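Stone Workshop Notebook - Wednesday, March
Job 1159, Cuevas kitchen counters: stain trials and seam repair
Entered by Gemma Cirillo. Bench work shared with Anayeli Bañuelos. 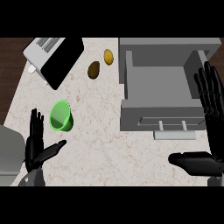

Rendered view from above, pale cream marble counter with toaster.

Purpose of today's work

To settle the cleaning method for the oil marks on the Cuevas offcuts before anything is attempted on the installed slab, and to continue the fill trials for the open seam. The client has asked for a written method by the end of the month. The site visit remains unscheduled.

Material

All trials were carried out on offcuts from the original Castitz delivery, which the fabricator had kept and released to the workshop on request. The pieces are honed on one face and sawn on the other. Two of them carry a factory edge and have been set aside for the seam work. The remainder were washed with plain water and left on the rack from Monday's close until this morning. A slight yellow tone remains at the sawn edges. It was present on arrival and was recorded on the intake sheet, and it should not be read as a result of anything done here.

Oil marks

Olive oil was applied to the honed faces last week and left in place under glass. This morning the marks were dark and clearly bounded. Anayeli prepared the poultices as follows.

Poultice A: whiting and mineral spirits, mixed to the thickness of peanut butter.
Poultice B: diatomaceous earth and acetone, same thickness.
Poultice C: paper pulp and distilled water with a little neutral soap, as a control.

Each was spread past the edge of the mark, covered with film, and taped down on all sides. The film over B lifted at one corner before noon and was taped again. Some drying had already taken place at that corner, and the result there will have to be discounted. The tape on hand is poor. A fresh roll of the blue type should be ordered, and the old rolls moved to the packing bench so that they are not picked up by mistake.

Poultice A was opened at the end of the day to check its progress. The mark is lighter at the center and still distinct at the rim. It was covered again and will stay in place overnight. B and C were not disturbed.

An earlier page in this notebook (Gemma, Hastivik church threshold) records a ring left behind when a poultice was removed while still damp. The same caution applies here. Film is to be pierced first, and the material is to dry fully on the stone before it is lifted with the plastic scraper. Metal tools are not to be used on the honed faces.

Acid etching

The client's letter mentions dull spots near the sink, which the household has been treating as stains. From the wording these are more likely to be etch marks from lemon juice or vinegar, and no poultice will improve them. A trial was made on an offcut with white vinegar, wiped off after 90 seconds. The surface was visibly dulled when held to the window, with no change in color. It could be felt with a fingertip, though only just.

Refinishing was done by hand, wet, with the fine diamond pads and light pressure. The dull spot blended well. The surrounding area then looked slightly smoother than the rest of the piece, and it was necessary to widen the worked area several times before the transition disappeared. On an installed counter this means working out to a natural limit such as a seam or an edge. The method statement should say so plainly, and the client should be told before agreeing to it.

Seam fill

The seam at the installed counter is reported as open along part of its length, with old filler that has shrunk and darkened. The pieces with factory edges were clamped with a matching gap and filled with polyester resin tinted to the body of the stone. The first batch was too gray when cured. The second, with more ochre, is closer in daylight and slightly pink under the bench lamp. Anayeli considers it acceptable. I would prefer one more batch with the red pigment left out altogether. We agreed to leave both samples on the sill and look at them again in the morning, when the light is from the north side and the lamp is off.

Clamps were released too early on the first sample and the joint moved. The sample is still usable for color but says nothing about strength. It has been labeled accordingly on the back in pencil.

Sealer

Trelon was brushed onto a clean offcut and the excess buffed away with a cotton cloth after the waiting time on the can. Water drops placed on the treated side stood up well at first. The untreated side darkened under the drops, as expected. No oil test has been made yet, and no statement about oil is to be given to the client until one has. The can was opened in the fall and had a thin skin on it, which was removed before use. If the oil test is poor it should be repeated with a new can before the product is blamed.

Anayeli raised the question of whether sealer should be applied at all before the seam is refilled. The answer is no. Residue in the joint will weaken the bond, and the order of work in the method statement has been corrected - cleaning, refinishing, seam, sealer.

Housekeeping

The extraction fan over bench 2 is noisy again and was reported to the building office. Acetone work was moved beside the open door for the afternoon. Solvent rags are in the lidded metal can, which is nearly full and is due for collection.

The pH strips are out of date. Results from them should be treated as a guide only.

To do

Open B and C once fully dry. Photograph all faces in raking light.
Mix third resin batch without red.
Oil test on sealed offcut, with an untreated piece beside it.
Ask Cuevas what has been used to clean the counter day to day, and whether any sealer was applied after installation.
Order blue tape, pH strips, and fine pads.

Bench covered and lights off at 5:40. G.C.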